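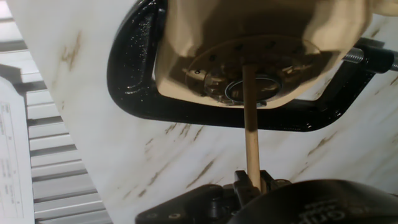
About Grarell

Grarell is a two-room workshop that teaches people to make small parts out of wood with tools they probably already own. We started because Bijan Hashemi and Maureen Cheetham were tired of woodworking classes that opened with a shopping list.

You have seen those lists. A lathe, a doweling jig, a special table, a set of bits in a box with a velvet tray. We are suspicious of all of it. Some of that gear is good. A lot of it sits on a shelf after the second weekend, and the people who sell it know that.

What we teach

Most of our classes are about rods, pegs, pins and knobs, the little round things that furniture needs and hardware stores sell in the wrong size. We spend a full evening on wooden dowels alone. Students tend to think that is too long until they measure what came out of the bag from the store and find it isn't round, or isn't the size printed on the label.

We also spend a good deal of time on holding things still. Ask Bijan what the most useful tool in the shop is and he will say a C-clamp, and then he will complain about the price of new ones. A small router clamped firmly in place can do more than its owner expects. It can also hurt you, so nobody switches one on here until Maureen has put her own hands on the clamp and tried to move it. She is not gentle about it. Eye protection stays on, sleeves get rolled up, and the plug comes out of the wall before anyone touches the collet.

What we don't claim

We will not make you a cabinetmaker in two evenings. We have read the brochures that say so, and Maureen has repaired some of the results. We don't give out certificates either. A few people have asked for one and we've told them to keep the peg.

We don't take money from tool companies. Cludeck, a supplier, once offered us a discount in return for a sign by the door, and we said no. We buy used where we can and test it ourselves before a student gets near it.

Who we are

Bijan Hashemi runs the evening classes. Maureen Cheetham handles repairs and the beginners' table. Deisy Flores joined us in March to look after bookings and the scrap bins - if you want offcuts, write to her first, as the good ones go fast.

Fees and visits

A two-evening class costs $300, materials included. If you would like to look around before you pay, and we think you should, send Deisy a note and come by while a class is running.

Page last updated 2/6/25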